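Clerimden Household Task Guide
Section 6: Drawers and floor pickup
Revised 5 March 2018

Before you begin

The Clerimden arm can open a drawer, pick small objects up off the floor and put them away. It is slow at all of these. A person tidies the practice area faster, and you should expect to step in. The exercise in this section is meant to show you which parts of the chore the arm can handle on your floor and which parts still need you.

You need a drawer cabinet with loop or U-shaped handles. Knobs and recessed grips are not supported.

6.1 Preparing the cabinet

1. Stand the cabinet on a hard, level floor. Leave open floor on the side where the arm will work.

2. Put the items to be tidied on the floor on the opposite side. Plastic bottles, sponges, small toys and balls are all suitable. Do not use glass.

3. Open the bottom drawer all the way and check that it is empty. The upper drawers may be left slightly open, as they are on this cabinet. Items on top, such as cans or a bowl, can stay there.
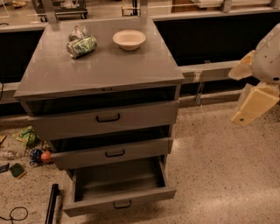
4. Park the arm beside the cabinet with the gripper open and clear of the handles.

5. Select Tidy > Floor to Drawer and enter the drawer number. Drawers are numbered from the top, so the bottom drawer of three is 3.

Note: The speed setting runs from 1 to 2000. The factory value is 1000. Leave it there until the arm has finished a full run without a stop.

6.2 Running the task

6. Press Start and stand back. Keep one hand near the stop button.

7. Watch the first pickup. Bottles are the usual starting item, but clear plastic is hard for the arm to locate against a shiny floor. If it misses twice, press Pause, move the bottle by hand and press Resume.

8. Check the height of the gripper whenever it works close to the bottom drawer. Fingers and bottle must both clear the drawer fronts above.

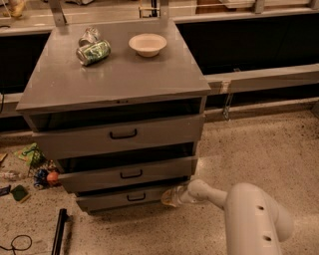
CAUTION

Keep hands and feet away from the drawers while the arm is moving. The arm does not feel a pinched finger.

Clear cables and rods out of its path. It may treat a thin cable as an item and pull on it.

6.3 If the run stops

Code 2717: Drawer not found. Check the drawer number and wipe the handle.

Code 2763: Grip lost. Remove the item and press Resume. Soft packets cause this often.

Known limits

The arm does not sort. It won't tell trash from a toy, and a crushed can is handled the same way as a full one. Stacked items should be separated by hand first.

Questions about this section go to Liudmyla Boiko, Clerimden support desk.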